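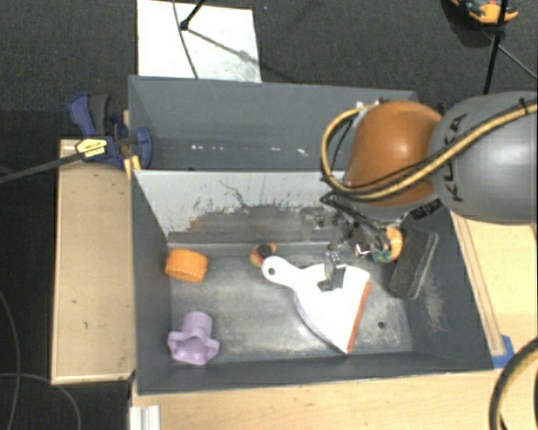
A message came to me after the September talk, unsigned, saying that the yearly stock count is a waste of a good weekend, that the numbers are wrong again by the following Friday, and that I should stop telling small shops to do it. I want to begin with this message. I agree with the first half of it.

Read it out slowly. Wait a moment before going on.

Counting in small portions
Notes for the evening session at Fairclough Hall, Wednesday, November 28, 2018

Opening
Thank them for coming on a dark evening. Say where the toilets are. Ask who in the room has done a full count with the doors closed. Ask who liked it. Do not wait too long for the second answer.

Who I am, very short. I have kept the stock records at Flodau, a wholesaler of plumbing and heating parts. Before that I worked in the store itself, on the floor. English is my third language, so if I say a word in a strange way, please stop me.

Part one: what we did before
At Flodau we had 1082 different articles on the shelves. We counted all of them once a year, on a Saturday and the Sunday after it. Everyone helped, also the people from the office, who did not know a compression fitting from a push fitting. They counted very carefully. They often counted the wrong thing.

Tell the story of the elbows. Two boxes stood side by side, 15 mm and 22 mm, with almost the same label. One colleague counted both as 15 mm. The result went into the system on Monday, and for several months the system believed that we had no 22 mm elbows. We kept ordering them. In spring we had elbows under the stairs.

(Laugh is usually here. If there is no laugh, continue.)

The point of the story: the count was the cause of the error. Before that weekend the number for elbows had been correct. I checked it later in the old list.

So the person who wrote to me is right that a big count makes tired people, and tired people make mistakes. Where I disagree is the conclusion. The letter says, stop counting. I say, count on a normal weekday, a little, with somebody who knows the parts.

Part two: how a small count goes
Explain it with the whiteboard. Draw three columns: location, system, shelf.

We take 35 articles each week. One person prints the list on Monday afternoon, when deliveries have been put away. The list shows the location and the name of the article. It does not show the number that the system expects. Say this twice. If you print the expected number, people will see 48 on the paper and they will find 48 on the shelf. I have done it myself and I was sure that I had counted.

The counting is done before the counter opens, so that nothing moves during it. For us it takes less than an hour. Then the paper goes to the office, and there the two numbers are compared.

Now the important rule. When the numbers are different, we do not correct the system on the same day. We count again the next morning, another person does it. In many cases the second count agrees with the system, and the first person has overlooked a box on the upper shelf or a part that was lying in the neighbor's place.

Ask: what do you think we find most often? Take two or three answers from the room. Possible answers will be theft, wrong delivery, damaged goods. Be polite about theft. With us it was mostly units. Somebody books one pack and somebody else takes one piece.

Part three: which articles first
Do not start at shelf A and walk to the end. People like to do it this way, it feels orderly, but then the fast articles wait as long as the slow ones.

We made two groups. In the first group are the articles that customers ask for all the time, 70 of them. These are counted again and again, so each one has its turn every month. The rest is filled in behind them, as the weekly list has room. Valves for boilers which are not built anymore can wait until the end of the year.

I have to be fair here and say the weakness. With this method a slow article may be wrong for a long time. Once we promised a customer a pump from the Gristus series, he drove from Ikik to get it, and the shelf was empty. He got a free coffee and he was not pleased with it. After this we added one more rule: an expensive article is counted at the moment when somebody asks for it on the telephone. You put the phone down on the desk, you go, you look.

Part four: the shelves themselves
Counting is easier when the place is arranged for counting. Things I would do first, with very little money:

One article, one place. If there is overflow, write on the main label where the overflow is.
Turn the labels to the side where you stand. Ours were on the far side of the aisle for years.
Small parts in bags of the same quantity, closed with tape. An open bag is counted by hand, a closed bag by the number on it.
Returned goods on their own table, never directly back on the shelf.
Goods that are sold but not picked up need a place with the name of the customer. We counted these as stock many times.

Somebody will ask about scales for counting screws. They are good, but weigh the empty container first and write its weight on the bottom with a marker. If there is time, tell about the box with the brass olives. If it is already past eight, leave it out.

Part five: the accountant
This question always comes, so answer it before it comes. Does the small count replace the yearly one? It depends on where you are and on your accountant, and I cannot answer for him or her. Ours wanted to see the weekly papers for a full year, signed, with the differences written down, before we could talk about it. Keep the papers. Do not keep only the corrected numbers. Go and ask before you change anything.

We still close for one Saturday morning in the winter. We count only what has not been counted since the summer, and we are home for lunch.

Questions
Repeat each question aloud, the back rows do not hear in this hall.
If asked which software: we began with paper and a spreadsheet, and the spreadsheet is still there.
If asked about shops with one employee: take five articles a day, while the kettle is on.
Blank count sheets are on the table by the door. Ask them to take one each and to leave the pens.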